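Progress note, Mudgway parish hardship fund – second report to the Rivier trust

Quick one, more detail with the accounts in December.

Grant of $2000 received and banked seperately from the general parish money, as you asked. Help given to 5 households so far. Mostly rent arrears, one funeral bill. Two requests turned down – both came from outside the parish and we passed them on to the Idside deanery.

Rules now in writing. Every payment needs two signatures, and clergy can't apply or sign for relatives. Parish council approved this after a long evening. Some grumbling, fine now.

Still open: the Drorivville chapel wants to join the scheme. They have three cases waiting. Would need your okay, the grant letter only names Mudgway.

Behind on the leaflet. Text is done, printer hasn't quoted yet. Announcements after Mass are doing teh job for now.

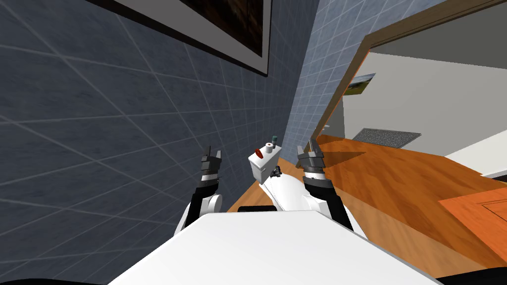
Last thing – could the next installment come before Advent? Heating requests start then and we'd like the money in place.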